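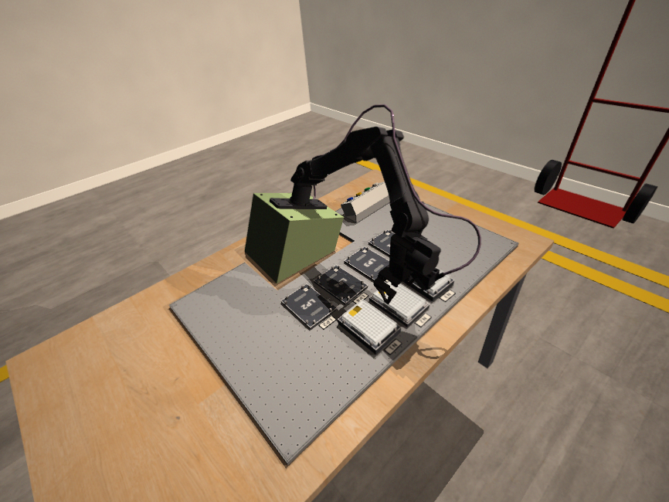

6. Re-teaching the deck after a knock

Sooner or later the Castix cell will be leaned on, nudged by a passing trolley, or "just moved a touch" by someone who wanted to get at a socket. The arm keeps going to where the deck used to be, with complete confidence. This section puts the arm and the deck back on speaking terms. Allow a morning. The old edition said an hour, and was written by a person who had never done it.

You need the teach pendant, the frosted test plate, a hex key set and a soft pencil. You do not need a hammer. Please return the hammer.

CAUTION: Set the pendant to slow before anything else. At full speed the arm will cross the deck faster than you can say the word you will want to say.

6.1 Before you move the arm

1. Finish or abandon the current run. Write down which. "Paused" is not an option the scheduler recognises, whatever the button says.

2. Try the green block by hand. Push it from each side, low down. If it shifts at all, tighten the fixings and start this section again. Teaching positions from a loose block is a hobby, and a long one.

3. Check that the perforated board sits flat on the table and that nothing has crept underneath. A pipette tip under one corner is enough to spoil the whole far end.

4. Follow the cable with your eye from the shoulder, over the elbow and down to the wrist. It should stand clear in a loop by the wrist, with slack to spare. Do not tidy it. The last person to tidy it used a cable tie, and the wrist got through part of its turn before the plug came out.

5. Learn the names. The holders marked LP are one set of positions and the tags marked N are another. The teach file keeps them on separate pages, and the pendant will happily save an N position on the LP page if you ask it nicely.

NOTE: Where a holder has its name printed on it, go by the print. The little labels come off when the board is wiped and are put back by people in a hurry. If print and label disagree, move the label.

6.2 Checking the grip

Do this before touching any position. A tired gripper looks exactly like a badly taught deck, and plenty of good positions have been retaught to suit a slack screw.

1. Send the arm to its rest position.

2. Open the fingers. Look at both from the side and compare the triangular cut-outs. If one sits visibly higher than the other, go to section 8 (finger replacement) and bring tea.

3. Put the frosted test plate in a spare holder. Press each corner down with a fingertip.

4. Pick up the plate from the pendant with GRIP CHECK. The arm lifts it 55 mm and waits.

5. Jog slowly over the deck and stop above an empty position. Look down past the fingers. You should be able to see the holder through the plate, and the long edges of the two should run the same way.

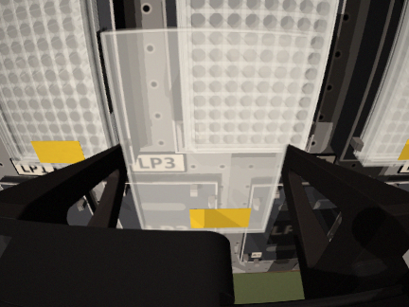 6. If the edges run at an angle to each other, adjust wrist rotation only. Leave the other five joints alone. They are innocent until section 6.3.

7. Wait for a slow count of 121. Nothing magical happens at 121; it is the length of the longest hold in the standard method. The plate must not have crept in the fingers. If it has, raise the grip force by one step and repeat from step 3.

8. Put the plate back and send the arm to rest.

CAUTION: The test plate is the only plate to be used for this. Using a full one because it was handy will teach you a lot about capillary action and very little about the grip.

6.3 Teaching with closed fingers

With the fingers shut, the gripper makes a respectable pointer. Old hands at the Nagano bench teach the whole deck this way and only open the fingers at the end. The pendant wants the same thing from you.

1. Choose TEACH, then EDGE. The fingers close and will stay closed until you leave the menu.

2. Start at LP1. It is the reference for the other LP positions, so an error here is handed on to all of them like a family nose.

3. Jog until the tip is over clear board, away from any plate. Only then bring it down. Coming down first and going sideways afterwards is how small grey tabs leave their holders.

4. Approach the near edge of the holder in the smallest step size. Stop when the tip is just short of the edge. Do not touch it. The board flexes a little if pushed, and it will spring back to the correct place once you have saved the wrong one.

5. Crouch. Look again from the side. From above, a gap that seems fine may be a gap you could post a letter through.

6. Press SAVE EDGE. The pendant shows a value in counts. For LP1 on a healthy cell it will be close to 1,583. If yours differs by more than 500, you are at a different holder. Go back to 6.1, step 5.

7. Move to the next LP position and repeat. Lift clear of the plates every time, including the time when there is obviously room.

8. When the LP page is complete, change to the N page and do the same there. Mark the teach file with your initials in pencil. Pen implies a certainty you have not yet earned.

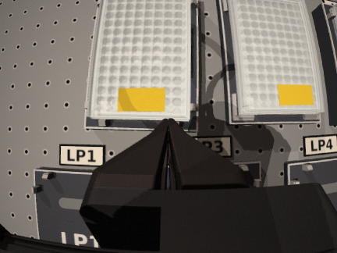
6.4 Proving it

1. Clear the deck of anything you would mind losing.

2. Run DRY TOUR at slow. The arm visits every taught position, fingers open, and stops above each. Keep a hand by the stop button and keep the other one out of the cell.

3. Run the tour again with the test plate. At each holder, watch the plate go in. It should drop between the corner tabs without riding up on any of them. If it rides up, reteach that position alone.

4. Resist the urge to improve a position that is already good.

5. Save the file under a new name. "Final" has been taken, as have "Final2" and "FinalUSETHIS".

NOTE: If every position is out by the same amount in the same direction, the deck has moved as a whole. Use SHIFT ALL on the second page of the TEACH menu, and try not to think about the morning you have just spent.

6.5 Things that look like faults

The arm pauses before each descent. It is checking its own speed. Leave it be.

The wrist takes the long way round to the far positions. This protects the cable. It was set up that way after the Vascombe cell took the short way.

The pendant says EDGE NOT FOUND with the tip plainly at the edge. You are on the wrong page. See 6.1, step 5, again.

Comments (4)

Asuka Iwasaki
July 25, 2022
6.3 step 6: on our cell the LP1 value jumped after the board was taken off for cleaning and put back one row of holes over. Worth a line? I spent a long time suspecting the gripper.

Vimala Rodrigues
Yes, it'll go into the next revision. Count the holes before you unscrew anything. I have done the same thing twice, and I wrote the section.

lillau_bench2
Where is SHIFT ALL if you only have one page under TEACH?

Vimala Rodrigues
Older pendant. Hold the menu key down until it beeps and the second page turns up. If it beeps twice you've reset the language, and I'm sorry.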